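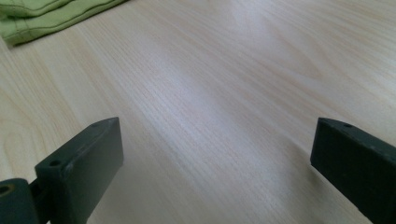

Plateau en bois clair, avec un tissu vert citron plié dans un coin.

Helline : enquête sur l'équipement des petits ateliers de fabrication

Version 2, mise à jour le 14 juillet

Contenu

Le jeu de données réunit les réponses de 1 284 ateliers à un questionnaire sur leurs machines, leurs achats prévus et la formation du personnel. Nous avons envoyé 2 000 invitations par courrier et par téléphone. Chaque ligne correspond à un établissement, et non à une entreprise : une société qui possède deux sites peut donc apparaître deux fois.

Fichiers

reponses.csv : les réponses, une ligne par établissement
variables.csv : le nom, le type et le libellé des 37 variables
questionnaire.pdf : le texte tel qu'il a été envoyé en octobre

Les fichiers CSV sont encodés en UTF-8, avec le point-virgule comme séparateur. Une cellule vide signifie que la question n'a pas été posée. Le code NR signifie que la personne n'a pas souhaité répondre. Je prie les utilisateurs de ne pas confondre ces deux cas, car la première version les mélangeait.

Collecte

Les entretiens téléphoniques ont été conduits par Imani Dunleavy et Siriporn Ratanaporn. Le codage des réponses libres a été fait par moi-même, puis relu par Glenys Meredith. Lorsque nos avis étaient différents, la variable codage_incertain prend la valeur 1.

Limites connues

Les ateliers de la zone de Sukdale sont surreprésentés. Aucune pondération n'est fournie. La variable age_machine donne l'âge de la machine principale selon le répondant ; elle n'a pas été vérifiée sur facture. Les montants d'investissement sont déclarés par tranches et il n'est pas possible de calculer une moyenne exacte.

Les noms, les adresses et les numéros de téléphone ont été supprimés. Il est interdit de croiser les fichiers avec d'autres sources dans le but d'identifier un atelier.

Licence et contact

Réutilisation libre avec mention de la source « Enquête Helline, version 2 ». Pour signaler une erreur, merci d'écrire à Guðlaug Brynjólfsdóttir, bureau Kumeck, en indiquant le numéro de la ligne et le nom de la variable.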